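Packing and Sorting Small Goods
Notes for week three, Narendra Lodhi
Billargate Evening Program, Room 103

Okay, so last time we got as far as choosing a carton and I ran out of time before the part I like best, the filling. These notes cover what I meant to say, plus the questions a few of you caught me with in the hallway.

First, a correction. On the old handout I wrote that a mixed snack order should be sorted by size. I've changed my mind on that! Sort by what gets hurt first. Chips and puffed things get crushed, cookies snap, chocolate bars bend if they're long and thin, and little cartons mostly look after themselves but their corners will poke a hole in the packet next door. When I started at Zellex I packed by size for a whole spring and the complaints folder was nearly all cracked cookies.

So, the order I use now:

Cartons and anything boxy go in first, flat on the bottom, up against a wall of the box.
Heavy packets next, lying down.
Then the crinkly, airy stuff on top.
Clear bags and anything slippery get tucked in last, wherever there's a gap.

Don't stand a small carton in the middle with nothing around it. It will travel. If you only have one carton, put it in a corner and let a couple of packets hold it there (this is the single thing I'd like you to remember for the practical).

About the table. Put a cloth down. I know it wrinkles and I know some of you think it's fussy, but a foil packet on a bare tabletop slides away the second you reach for it, and on cloth it mostly stays where you left it. I don't iron mine. Pull it flat near the box and let the rest do what it wants.

Lay out before you pack. Put the goods in front of the box, on your side, with enough space between them that you can get hold of one without dragging its neighbor along. Some people like them all facing the same way. I don't care which way they face, I care that you can pick one up by the middle. Never by the crimped end! The crimp is the weakest place on a packet and it's where you get those tiny splits that you don't notice until the crumbs are everywhere.

Box size came up a lot. A big box with a few small things in it is a pain to pack well, but it's what you'll be handed at work, so it's what we practice with. The Willance depot where I used to help out got through 400 cartons in one size and that was that, you made it fit. You learn to use the walls. Start at the far side and work back toward yourself, otherwise you spend the whole shift reaching over things you already placed — and knocking them down, in my case.

Check the bottom seams too. Run your thumb along them before anything goes in. If a flap lifts, tape it from the outside.

A word on speed, and I'll get off my soapbox. My best hour ever was 46 boxes and I was useless the next day. For the practical I want slow and tidy. You'll get one box and a mixed handful of packets, you'll lay them out, fill, take everything out again and refill in a different order. Then write me a paragraph on which order you liked and what moved when you tilted the box. A messy honest paragraph is fine.

Reading for next time is the chapter on filler paper, pages as listed on the board. Skip the part about foam, I'll cover it when we get to glass.

Bring your own marker, the ones in the drawer are dried out. Doors open at 6:30, and if you get there before me just start laying out the cloths.

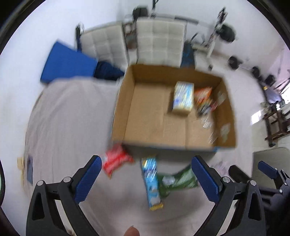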